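Moving to a smaller place, month one

I moved in August, from a two-bedroom on Kendik Street to a single room with a kitchen along one wall. The rent dropped by 500 a month, and that was the whole reason. I had been in the old apartment long enough to stop noticing how much was in it.

The truck from Varell held everything in one trip. I had 40 boxes when I started packing and gave away the contents of nearly half before the truck came. Most of that was kitchen stuff. I owned two colanders and a fish pan. I don't cook fish.

Books were harder. I kept the ones I had read more than once and the ones I still mean to read. The rest went to the shop on the corner, which gave me store credit I have not used. I did buy one of them back, but with cash, because I had left the credit slip in a coat.

The bed was the real problem. My old frame would have blocked the closet door, so I sold it and ordered a Frei daybed with drawers underneath. It took three hours to put together and one drawer still sticks in humid weather. It sleeps fine. Sheets go in the left drawer, sweaters in the right, and the middle one has turned into the place where I put things I don't want to decide about.

Paperwork I did over a couple of evenings. I kept taxes, the lease and medical records and shredded the rest. There was a warranty in there for a toaster I had two toasters ago.

After that came the cord box. Everyone I know has one. Mine had moved with me three times without being sorted, and it was the last thing left by the door.

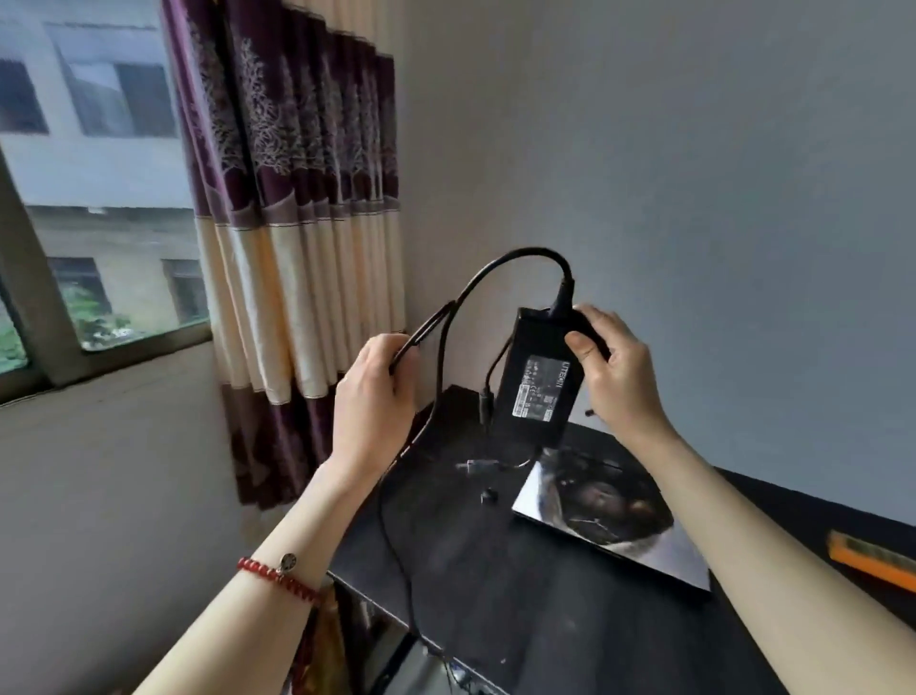
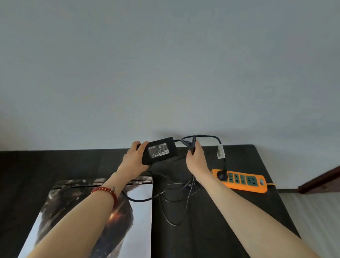 Laptop power adapter, LITEON on the label.

My rule for cords was simple. If I could name the thing it plugged into, and I still owned the thing, it stayed. Everything else went in a bag for the electronics drop-off at Puvau, which takes small stuff at the front counter until 6 p.m. The bag was heavier than I expected. What stayed fits in a shoebox.

Some things I got wrong. I gave away the long extension cord and had to buy another one the first week. I also gave away my good floor lamp because I thought the ceiling light would be enough, and it isn't. The room gets dark early on the side where I read. I'm looking for a used lamp, something that clamps to a shelf, if anyone nearby is getting rid of one.

Noise is different too. In the old place I heard the street. Now I hear the elevator and somebody's piano, usually the same piece, usually before dinner. They are getting better at it.

I still have two boxes I haven't opened. One says "desk" and the other says "misc," in my own handwriting, so that's no help. I'll get to them before the weather turns, since the coats need the floor of that closet.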